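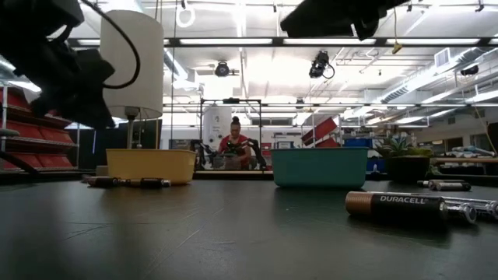
Gripper comparison, bench 6: two fingers, two bins, many batteries

We are a small group and we had a simple question in April: should the two-arm benches keep the old Nadus fingers, or should we change all of them to the Petchrat type? The catalogs did not help us much, so we decided to try both on the same objects and write down each grasp. This page collects the pictures and our short notes. The tables are on the page of Karine Paquette, who also did the statistics.

The bench
Two black grippers come in from the upper left and the upper right. The yellow bin and the teal bin stand on the table between them, with the batteries and the metal tools placed near the front. At the station behind, a colleague in a red top works with another pair of black arms. The lamp and the plant stayed in their positions during all of the sessions, so that the background for the cameras would be the same.

The objects
We wanted things which are small, smooth and heavy for their size. AA batteries are good for this purpose. The one nearest in the picture is a Duracell, lying on its side with the copper-colored end to the left. The socket wrench was the idea of Prasert Thammasiri. Chrome is difficult for the fingers and also for the depth camera, and he wanted to see which one would fail first. In our notes it was mostly the camera.

Notes on the fingers
We recorded 1139 grasps in total, of which 700 were on batteries. The Nadus fingers are narrow and go easily between two batteries that lie close together, but they let a round object turn when the arm accelerates. The Petchrat fingers have a softer pad. They hold the battery well, but they need more space on both sides, and in a tight row they push the neighbor away. For the wrench we saw very little difference, if it was taken near the middle of the shaft.

Notes on the controller
Siriporn Bunnag ran every session with the Budine controller at the same force limit. With the limit too low the wrench slipped out, and with the limit too high the soft pads became flat and left marks on the bin rim. She repeated 106 grasps after the first calibration was found to be wrong by a few millimeters on the left side. The repeated ones are marked with a star in the tables.

Notes on the cameras
The overhead cameras give a good view of the table, but an arm can hide the object at the last moment before the fingers close. Nattawut Sitthichai prefers a small camera on the wrist for this reason. Vichien Paisan does not like the additional cable. We did not finish this discussion, and the wrist camera will have its own page.

What we will use
For the moment, Nadus on the left arm and Petchrat on the right. If you have tested the Zindamham fingers on batteries or other round objects, please write to Siriporn. We would like to borrow a pair.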